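7.4 Perda do objeto e contacto prematuro durante a preensão (falha 746)

Esta secção aplica-se à célula de manipulação Plonach com câmara no punho e garra de dois dedos, tanto em operação real como no simulador Khunthong. Descreve a falha 746, as causas conhecidas e o procedimento de recuperação. Leia primeiro a secção 7.1 (Paragem e reposição).

Designação da falha
746 — Objeto ocupa a zona de exclusão da câmara antes do fecho dos dedos.

Sintomas
O braço para na fase final de aproximação, com a garra aberta ou parcialmente aberta. A consola apresenta o código 746 e o indicador de estado passa a âmbar. A estimativa de posição do objeto deixa de ser atualizada e o último valor válido permanece no ecrã, o que pode levar o operador a supor que o seguimento continua ativo. Em alguns casos o código 746 é seguido do código 1009 (esforço lateral no dedo). A presença do 1009 indica que houve contacto e obriga à inspeção descrita no passo 9.

CUIDADO
Não retome o ciclo com a tecla Continuar enquanto o código 746 estiver ativo. O controlador executa o resto da trajetória a partir da última posição válida, e o dedo pode empurrar o objeto ou ficar preso entre este e a superfície de apoio.

CUIDADO
Em operação real, não introduza as mãos na célula para afastar o objeto com os acionamentos energizados. A garra pode fechar quando o seguimento for recuperado.

Causas conhecidas
A causa mais frequente é um desvio no referencial da câmara depois de uma troca de dedos. O controlador posiciona o punho demasiado perto do objeto, e a superfície deste passa a ocupar grande parte do campo de visão. Em objetos cilíndricos lisos e de cor uniforme o problema agrava-se: sem rótulo, costura ou marca na área visível, o estimador não encontra pontos suficientes para calcular a distância. Uma faixa de cor contrastante ajuda apenas se o seu limite estiver visível ao longo de uma extensão suficiente.

A segunda causa é a escolha de uma pose de aproximação junto a uma parede lateral. O planeador reduz o ângulo de entrada para evitar a parede e desloca o dedo na direção do objeto. Paredes com textura irregular podem ainda captar os pontos de seguimento que deveriam pertencer ao objeto.

A terceira causa, exclusiva do simulador, é a diferença entre a malha visual e a malha de colisão. O objeto apresentado e o objeto calculado não coincidem, e o contacto pode ser registado com folga visível ou omitido com os corpos encostados.

Verificação na vista do punho
Antes de mover o braço, abra a vista do punho e compare-a com o estado da consola. Na situação reproduzida a seguir, gerada em simulação, o cilindro branco ocupa toda a metade direita da vista, a faixa azul-turquesa só é visível na parte superior e o dedo preto está encostado à base visível do cilindro ou imediatamente ao lado dela. A vista, por si só, não permite distinguir os dois casos; use a leitura de esforço.

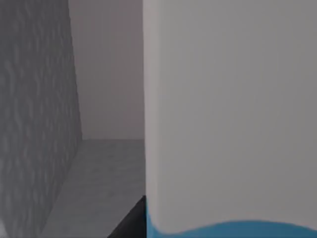
Corina Bachmann observa que a leitura de esforço também engana se a garra tiver sido reposta depois da paragem, porque a reposição coloca o valor a zero mesmo com o dedo encostado, e pede que o registo seja sempre exportado antes de qualquer outra ação. A observação é válida para todas as versões do controlador e foi incorporada no passo 2.

Procedimento de recuperação

1. Prima Paragem de ciclo. Não use a paragem de emergência, salvo se houver risco para pessoas ou movimento não comandado.

2. Exporte o registo de eventos e o registo de esforço. No simulador, guarde também o estado completo do episódio.

3. Confirme no registo se existe o código 1009. Se existir, anote o dedo indicado.

4. Selecione o modo Manual e reduza a velocidade para 5 mm/s.

5. Em operação real, verifique a partir do exterior da célula se o dedo tem espaço para recuar. Se estiver preso, interrompa o procedimento e siga a secção 7.6 (Libertação mecânica).

6. Recue o punho ao longo do eixo de aproximação, sem rotação, até uma distância de 70 mm. Não combine o recuo com um deslocamento lateral: junto a uma parede, a folga do lado oposto ao objeto pode ser inferior à largura do dedo.

7. Verifique na vista do punho se os dois limites laterais do objeto estão visíveis. Se faltar um deles, recue mais e repita a verificação.

8. Reinicie o seguimento com Estimador > Reiniciar. Aguarde até que a estimativa deixe de oscilar.

9. Se o código 1009 foi registado, inspecione a ponta do dedo indicado e a respetiva fixação. Em operação real, corte a energia dos acionamentos antes de abrir a porta. Substitua o dedo se houver folga ou deformação.

10. Apague o código 746 e execute uma aproximação de ensaio com o fecho da garra desativado.

11. Se o ensaio terminar sem falhas, reative o fecho e retome o ciclo desde o início. O ciclo interrompido não deve ser aproveitado.

NOTA — O passo 8 não corrige o referencial da câmara. Se a falha se repetir no ensaio, execute a calibração completa (secção 5.3), mesmo que a última calibração conste como válida.

Particularidades do simulador
No Khunthong, a opção Mostrar malhas de colisão sobrepõe o contorno calculado ao objeto apresentado. Ative-a antes de repetir o episódio. Se os contornos divergirem na zona do dedo, regenere a malha de colisão e marque o episódio original como inválido; não o inclua na avaliação da taxa de preensão.

A recuperação manual no simulador segue os passos 1 a 4, 6 a 8, 10 e 11. A inspeção do passo 9 é substituída pela verificação das malhas. Os episódios recuperados manualmente ficam assinalados no registo e não contam como preensões bem-sucedidas.

Prevenção
Defina a distância mínima de aproximação por tipo de objeto, no ficheiro de objetos e não no programa de ciclo. Para cilindros sem marcas, ative Aproximação em dois tempos: o braço faz uma paragem intermédia e só avança se a estimativa for confirmada. Repita a calibração após cada troca de dedos — incluindo trocas por dedos do mesmo modelo.

Se a falha 746 persistir após a calibração completa, retire a célula de serviço e envie os registos exportados no passo 2 à assistência da Plaltham, com indicação da versão do controlador e do tipo de dedo montado.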